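An afternoon at the Werkico open house, Sivwood

I went to the Werkico open house expecting to be sold something, and for the first half hour I was. There was a slide with a rising line on it and no label on the vertical axis. There was coffee. Then they let us into the back, where the work gets done, and that part was worth the drive.

Werkico teaches robot arms to do jobs by having a person do them first, through the robot. The operator stands at a pair of handles, the two arms on the table copy what the handles do, and everything gets recorded. Collect enough of those recordings, the theory goes, and the robot can be left to do the job alone. The job on the day was breakfast, or one corner of it: toaster, bread, lettuce, plates, bowls.

Visitors could follow along on a screen showing what the wrist cameras see. I spent more time on that than on the arms themselves, and I'd suggest anyone going next time do the same. You find out how little the operator has to work with.

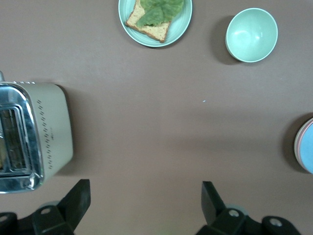

Ljubica Ionescu runs the teaching sessions and took most of our questions. She was more frank than the slides. A good operator, she told us, throws away a lot of attempts, and a new one throws away most of them. Her group's target is 300 kept recordings for a single task before anyone bothers to train on it. On a decent day one operator keeps 22. I did the division on the back of my parking ticket and didn't much like the answer — that's close to three working weeks of one person's time for one sandwich setup, on one table, with one toaster.

I asked what happens if you swap the toaster. She said you'd want more recordings. How many more? She said that was a fair question.

They offered turns at the handles and I took one. It is harder than it looks from the visitors' side. There's a slight lag, and your hands get no sense of how hard the fingers are squeezing, so you do everything by eye and you do it slowly. My task was to pick up a bowl and put it down somewhere else. I got it up on the third try and set it down at an angle I wouldn't accept from a child. The man after me did better, but he told us he flies model helicopters.

The two-armed work is where it gets interesting, and also where my doubts are strongest. One person is steering both sides at once, and you can watch the attention go from one hand to the other.
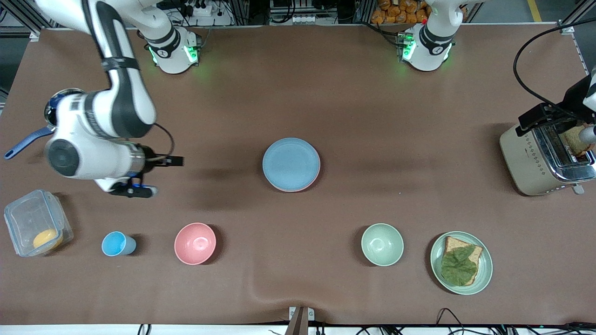

Spyros Kneževič, who handles the hardware, gave us a short talk on the grippers and a longer one on a competing system from Hirker, which he doesn't care for. His complaint is that Hirker's demo videos are sped up. I asked if Werkico's were. He said the ones on the website were, but that it says so in the corner. I checked when I got home and it does, in very small type.

The number I came for was how often the trained robot gets through a task with no human on the handles. They gave it as 66 percent, for a simpler task than the one on the table, with the objects starting in known spots. I appreciate that they gave it at all. The brochure doesn't mention it, and it uses the word "effortless" on two separate pages.

I'm still not sure who the customer is. Ristić, the catering supplier, was named as a partner, but when I asked what Ristić had bought, the reply was that talks were ongoing. A kitchen doesn't have three weeks to teach a machine to handle one toaster. Maybe the recordings carry over from one job to the next and the cost drops. Ionescu thinks they will, and she knows far more about it than I do. I'd want to see it done on a table she hadn't set up herself.

Practical notes: the tour group was 16 people, which is too many for that room, so get near the front. Parking is free only if you have your ticket stamped at the desk, and mine had arithmetic all over it, but they stamped it anyway.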